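Robot Care Technician, Waterside Path Rover
Zornport Field Station – part-time, 20 hours a week, Saturday mornings included

We run one robot, and we're looking for someone who would love to keep it running. The rover is called Nollovine. It's a four-wheeled machine that travels our waterside path, checks the surface for ruts and washouts, and comes back to its shed to charge. It has covered 315 miles for us so far, and every one of them has left a little grit somewhere it shouldn't be. That's where you come in!

You would look after Nollovine from the wheels up. Most mornings start in the shed with a brush, a soft cloth and a tire gauge. You'd clean the camera window, check the wheel bearings for play, look over the cable glands and read through the overnight charging log. Then you'd walk out with the rover for the first stretch of its run and listen to it. A dry bearing has a sound, and you'll get to know it quickly.

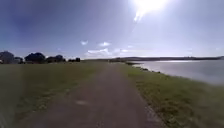
The path, with the water on the right and open grass on the left.

Once a month there's a longer service. The drive belts come off, the battery pack gets a full discharge test, and the front camera is lined up again on the target board at the back of the shed. Low sun is hard on that camera, so exposure settings get a good deal of attention too. We're still improving them and would be glad of a fresh pair of eyes. Every 100 hours of driving the wheel motors are opened and regreased – a fiddly job, but a satisfying one, and you'll be shown how before you do it alone.

What we'd like you to bring:

Comfort with hand tools, a multimeter and a torque wrench
Some experience fixing things that move: bikes, mowers, pumps, printers, other robots
Clear note-taking, as the service log is shared by all of us
Willingness to be outdoors in wind and drizzle

You don't need a degree, and you don't need to write code. If you'd like to learn some, our software partners at Clatosov are generous with their time.

You'll report to Doaa Hamdy, who built the current drive unit and will train you for the first 3 weeks. Spare parts come from the Ait Brahim workshop, and you'll be in touch with them often about belts and seals.

The job starts in June. To apply, send us a page about something you've repaired and how you went about it, along with your work history. Photos of the repair are welcome, greasy hands and all. We'll invite people we'd like to meet to spend a morning in the shed, starting at 8:30 a.m., with coffee and a wheel motor to take apart.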